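Wasance Robotics Club: Pedum Project Gallery

Pedum is the two-arm project of the Wasance Robotics Club. Nine students are on it this year, split between the arm control group and the perception group. The task is handling of large, light, pale parts with both arms at once, and the main test object is a plastic chair. Muammer Işık supervises the lab hours and signs off on any change to the speed limits.

Small rigid blocks were the test object up to May. They are easy to grasp and they tell you very little about coordination, so the club moved to furniture-sized parts. A chair can be held by a leg or by the edge of the seat, and the two grasps constrain each other as soon as both grippers close. If one arm moves along its planned path and the other lags, the error goes into the part or into the wrist joints. Most of the work in the first half of the year has been on that lag.

Control

Both arms are commanded from one process, a student-written package called Mimard. It takes a target pose for the part, works out a pose for each gripper from the stored grasp offsets, and sends joint targets to the two controllers with a shared time stamp. An earlier version ran a separate process per arm. The clocks drifted, and long moves ended with the grippers visibly out of step. The old branch is still in the repository under "split" for anyone who wants to compare logs.

Joint speed is capped in Mimard and again in the controller settings. The lower of the two applies. When a wrist joint reports torque above its limit, both arms hold position, including the arm that did not trip. Releasing one gripper while the other holds is a separate command and has to be sent by the operator.

Cable routing at the wrist is checked at the start of every session. Each gripper cable needs enough slack for full wrist rotation without catching on the part. Groups that change the routing should run the slow rotation script once on each arm before loading a task.

Perception

There is an upper view that takes in both arms and the work area, and a close view from the wrist. The upper view is used for finding the part and choosing the grasp points. The wrist view is used over the final approach.

White parts are the known difficulty. Exposure set for the work area as a whole tends to wash out the surface of the part, and edge detection then returns long gaps. Lowering the exposure brings back the edges and loses detail in the dark regions. The perception group currently captures at 2 exposure settings and merges the edge maps. This works when the arms are still. During a move the two captures no longer line up, so the merged map is only computed at waypoints.

Motion blur in the wrist view is the other open item. The fingers stay sharp because they travel with the camera, while everything behind them smears. A filter now discards wrist images above a blur threshold before they reach the grasp check. The threshold is set by hand in the config file and should be treated as provisional.

Test sequence

A session is made up of 6 runs with the same start layout. The operator logs the start pose of the part, the grasp pair, the reason for any stop, and the Mimard commit. Runs ended by the operator are logged in the same way as runs ended by a torque limit. Please do not delete short runs from the folder, as the perception group uses those images too.

Open items as of 13th November:

- Grasp offsets for chair legs are stored per leg. They should be stored per chair and mirrored.
- The hold command leaves the gripper motors powered. Decide on a timeout.
- The wrist exposure setting resets at restart. Put it in the launch file.
- Plot scripts still expect the log format of the split version.

Selected images

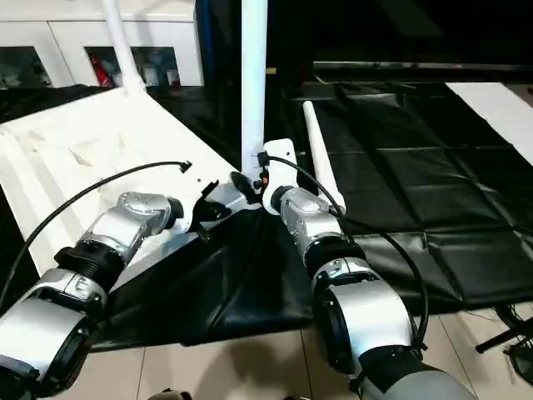 Both arms extended over the work area, grippers close together. Note the cable loop on the outside of the right wrist.

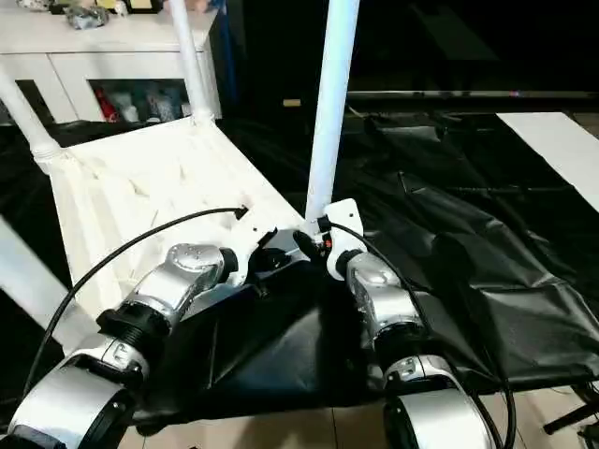
Chair tipped over on its back, legs pointing up and away. Left gripper at the front edge of the seat, right gripper around the base of a leg.

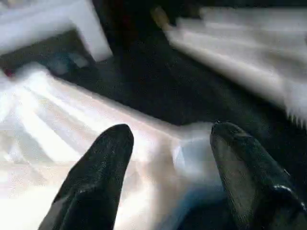 Third image: wrist view, fingers open, with overexposed white areas and motion blur behind them. First and second images: both arms from above.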